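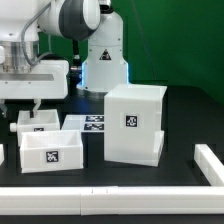 Bench 2 at Wurnton: the arm over the two open bins, tall box to the right.

Drawer and Bin Exercise: Setting Up and Running a Session
Wurnton College Robotics Club, notes for second-term members

These notes cover the drawer and bin exercise from a bare bench to a full set of logged runs. They assume you have passed the arm safety check and can start and stop the controller without help. They do not cover the marker detector itself, which has its own page under Mogensen.

Mogensen is the club's name for the software on the bench PC. It reads the marker positions, holds the waypoint files and writes the run log. Killutis is the name of the task file. If you are told to "run Killutis", load that file in Mogensen and follow the steps from section 3 onwards.

1. What you need

The printed parts set from the Dutwood cupboard
The flat marker sheet
Bench PC with Mogensen already open
Hex keys for the gripper
The paper run sheet and a pen

The printed parts are stored in the order they go on the bench. Return them in the same order. If a marker label is lifting at a corner, replace it before you start. A label that curls during a session moves the detected pose by several millimetres and the runs after that point have to be thrown away.

2. Laying out the bench

Push the front rail sections together until the seam closes. The rail is the datum for everything else, so check it before placing any parts. If you can slide a sheet of paper into the seam, it is too wide.

Lay the marker sheet flat on the black surface. Do not tape over the printed squares, even with clear tape, as the glare confuses the detector. Tape the outer corners only.

Place the box parts next, with a marker towards the rail. A part may be turned a little from square if the layout card calls for it. Mogensen takes the angle from the marker, and we want some variation between layouts. Knobs and pegs must point to the left in all layouts.

Open the marker view and wait for the list to settle. A marker that comes and goes is usually half hidden by the arm. Jog the arm clear and look again before you move any parts.

3. Homing and first approach

Clear the bench of tools. One member takes the stop button and does nothing else. The other works the PC.

Home the arm, then load Killutis. The first waypoint brings the arm down over the middle of the bench at a safe height. Step through it at the slow setting and stop at the end of the move. 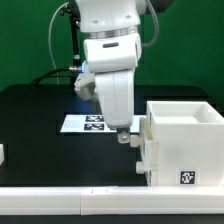
First approach, gripper bracket just above the table, left of the open box.

Check three things while the arm is held. The cables should hang free of the joints, the gripper should be clear of the nearest part, and the height on screen should agree with the figure on the layout card. If the height is wrong, repeat the homing step. Do not correct it by editing the waypoint, as the same file is used by the other groups.

Check the gripper screws at this stage too. They work loose over a long session. Press the stop button before putting a hand or a hex key anywhere near the arm.

4. The drawer

The drawer has a short round knob. The fingers should close on it from either side with the knob near the middle of the grip. Gripping by the tips will hold for a few pulls and then slip.

Teach the pull as follows.

Bring the gripper to the pre-grip point and stop.
Lower to knob height in small steps.
Close the fingers at low force.
Pull in a straight line along the drawer's axis.
Open the fingers, then raise the arm before any sideways move.
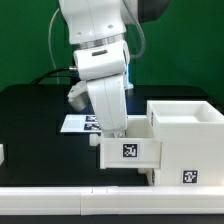 The most common fault is a pull that is not parallel to the drawer. The box binds against its runner, the arm reports a force limit and the run stops. When this happens, open the gripper from the PC, lift the arm clear and slide the drawer back by hand with the stop button pressed. Then teach the end point again. Moving the start point as well tends to make matters worse.

Closing the drawer does not need a grip. Push on the front panel with closed fingers, keeping off the marker label. Set the end of the push 2 mm short of fully shut.

5. The bins
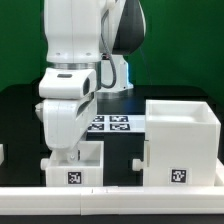
Bin work needs a steeper approach than drawer work. The walls leave little room on each side of the fingers, and a slanted entry will catch the rim. Bring the arm over the bin first, then go straight down. With the small box on the left and the large one on the right, as set out here, the wrist has to pass over the marker sheet on its way between them, and it will hide the left pair of markers for part of the move. Mogensen holds the last good pose for any hidden marker, so this is acceptable as long as nothing on the bench is touched in the meantime. The large box is also the taller of the two. Set the travel height from its rim and add 40 mm.

Descend at the slow setting for the first run in each layout. After one clean run you may use the normal setting.

6. Logging

A session is 63 runs, split evenly over seven layouts. Change the layout after every nine runs, and record the layout number on the run sheet before the first run of each block. Mogensen numbers the runs but has no record of the layout, and a log without the sheet cannot be used.

Mark each run as pass, fail or void. A fail is a run in which the arm did not finish the task. A void is a run spoiled by something else, such as a lifted label or a knocked part. Void runs are repeated at the end of the block.

The club log stood at 1,272 runs on 25 February 2022. Each group is asked to add more than 200 before the end of term, so plan for four sessions.

7. Shutting down

Return the arm to its park position and wait for the controller to show idle. Save the log under the group name and copy it to the shared folder. Peel the tape from the marker sheet slowly and store the sheet flat. Leave the rail in place. Put the printed parts back in the Dutwood cupboard and file the run sheet in the tray by the door.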